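Home | Essays | Archive | About | Subscribe

In Defense of the Slow Bus

14 July 2021
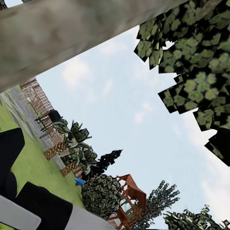
I ride the 51 into Zarnbridge most mornings, and I have done it long enough that people at work have stopped offering me lifts. They used to offer a lot. They'd lean out of their cars at the Gasico station, where the bus sits for ages with its doors open, and wave at me like I'd been stranded. I wasn't stranded! I was reading my book and eating a roll.

There's a plan going around to speed the route up. It would skip the whole loop through Dedden, drop the stop by the Rebelo bakery, and run straight down the main road with hardly any stops at all. The leaflet that came through my door says this will save 5 minutes. I read that part twice, because I figured a digit had fallen off. Five minutes. I lose more than that every morning looking for my other shoe.

I know how this sounds. I'm a person with a desk job who doesn't have to pick up a kid by a certain time, and there are people on that bus for whom five minutes is the difference between clocking in and getting yelled at. I take that seriously. When I worked the early shift at a laundry (years ago, in another town) I hated every single person who got on with a question for the driver. I wanted a bus with no other people on it and no stops but mine. So I'm not going to pretend the folks who want it faster are villains.

But look at who gets on in Dedden. It's older people, mostly, and parents with strollers, and teenagers who are too young to drive and too broke to go anywhere by cab. The new stop would be up on the main road, at the top of a hill that I have walked in November with groceries and would not care to walk again. The leaflet calls this "a short connection on foot." I'd love to see whoever wrote that do it with a bag of potatoes.

What bugs me most is the way we talk about this stuff, like a bus is a pipe and we're the water. The survey asked 442 riders one thing, whether they'd prefer a quicker trip. Well, sure. Who checks the box for a slower trip? Ask me if I'd like cheaper bread and I'll say yes to that too, and I won't know until later that you meant to close the bakery.

And the slow part is good for something, at least for me. I finished 3 fat novels last winter on that bus. I learned which of my neighbors garden and which ones just complain about gardens. I once heard an entire argument about how to cook rice, start to finish, between two people who had never met before, and one of them changed her mind, which I have never seen happen on the internet. You don't get that in a car. In a car I listen to the same radio ads and get mad at trucks.

My sister-in-law says I'm romantic about it because I always get a seat, and okay, she has a point. I get on near the start of the route. If I had to stand with my face in somebody's backpack all the way to town I'd probably write a different essay, a shorter and crankier one.

If they really want to help, there's plenty to fix before anybody touches the route. Let people pay before they board, so the driver isn't making change for half the town. Put in a light at the turn out of Dedden, where the bus waits and waits for a gap. Cut the stop at Gasico down, even. I'll eat my roll faster. I bet you'd find your five minutes right there, and the hill could go on being somebody else's problem, mainly the goats'.

The comment period is open through the end of the month. The form is long and kind of annoying and it logs you out if you stop to think, so write your answer somewhere else first and paste it in. I lost mine the first time, a good long one too, and had to do it over on the ride home.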